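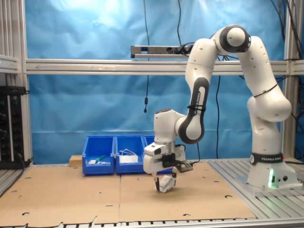

About Nerkodow

Nerkodow sorts, packs and stores small household goods for people who are moving, clearing out a house or trying to get a garage back in order. Most of what reaches us is the stuff left over once the furniture has gone: hand tools, cords, cloths, chargers, odd bits of wood. We work on flat cardboard laid over the table and keep a row of blue plastic bins along the back, so a bundle of white cord goes in one and a green-handled tool in another. Large items are handled by our partner, Hinau, which has its own truck and crew.

Delia Rivadeneira started the business in April in a rented unit on Echeverría, with 2 tables and a borrowed van. We moved to our present building on 09/07/2018. It has 1,068 square feet of floor space, a loading door on the alley side and shelving for 152 bins. Customers can drop off during open hours or book a pickup.

How it works

You bring or send us your boxes. We open them, sort the contents by type and send you a written list. You mark each line keep, donate or discard. Items you keep are packed again and labeled with the room you want them in. We hold finished boxes for 60 days at no extra charge. After that there is a monthly storage fee.

We do not take food, paint, fuel, medicine or anything with a leaking battery. Please remove personal papers before drop-off. If we find any, we put them in a sealed envelope and return them with your list.

Our list and labeling system is called Lukidari. Customers get a login when they book, and the front desk can print a paper copy on request.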